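3.2 Storage of grain in the households

In the first part of the study we looked at how the families keep their grain between the harvest and the next sowing. The interviews were done in August in two villages, Gadley and Canddale, which lie in the same valley but have different access to the road. In Gadley the road is open all the year. In Canddale it is closed by mud for some weeks, and the families there must plan their stores with more care.

Most households told us that they keep the grain inside the house, usually in the room beside the kitchen. The older people explained this habit with the smoke from the cooking, which in their opinion keeps the insects away. Younger people did not always share this opinion. Several of them said that the smoke gives a bad taste to the flour, and that they would prefer a separate shed if they had the money to build one. We could not test the taste, but we note that the same complaint was made in both villages by people who did not know each other.

The container has changed much more than the room. Clay jars were the normal solution for the parents of our respondents, and eight of the households still own at least one, although it is now used mainly for beans or for salt. Plastic packaging has taken the place of the jars for nearly all other goods. It is cheap, it is light to carry, and it can be folded away when it is empty. The packaging is often used a second and a third time, also when it was first sold with a different product inside. For this reason the print on the outside says little about the contents, and in our survey we always asked the owner and did not rely on the label.

A similar change was described by Mertens for the coastal region, where jars disappeared within one generation. Our case is slower. We believe that the distance to the market explains a part of the difference, but the colour and the favour given to certain old objects in the home also play a role. One woman in Canddale kept her jar next to the door only for the reason that her mother had kept it there.

Losses were difficult to measure. The families do not weigh the grain when they put it into store, and the amount which is taken out each day is judged by hand. We therefore asked them to say if the loss in the last season was small, medium or large, and we compared the answer with what we could see at the visit. In 12 households the two did not agree. Usually the owner gave a smaller loss than we would have given. Ineke Goossens, who did the interviews in Gadley, noted that the question was felt as a criticism of the person who looks after the store, and she changed the order of the questions after the first four visits. The answers became more open after this. 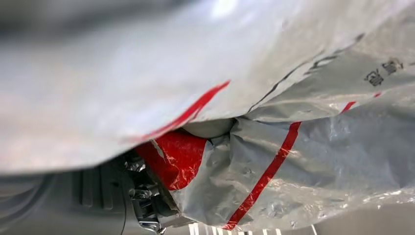 Figure 3. Printed plastic packaging.

The cost of better storage was a further subject. A metal bin for one family costs about 2,000 in the local currency, and this must be paid in the same months as the school fees. No household in Canddale had bought one with its own money. In Gadley some families had shared the price with a brother or a neighbour, but the sharing brought new problems, mainly over who may open the bin and when. Two families had stopped the arrangement before our visit and divided the grain again.

We also asked about the Sevex programme, which offered small loans for storage in both villages. It was known to almost everybody, but the conditions were not well understood. Many people believed that the loan had to be paid back in grain. This misunderstanding is treated in Section 4, together with the question of who in the family makes the decision to borrow.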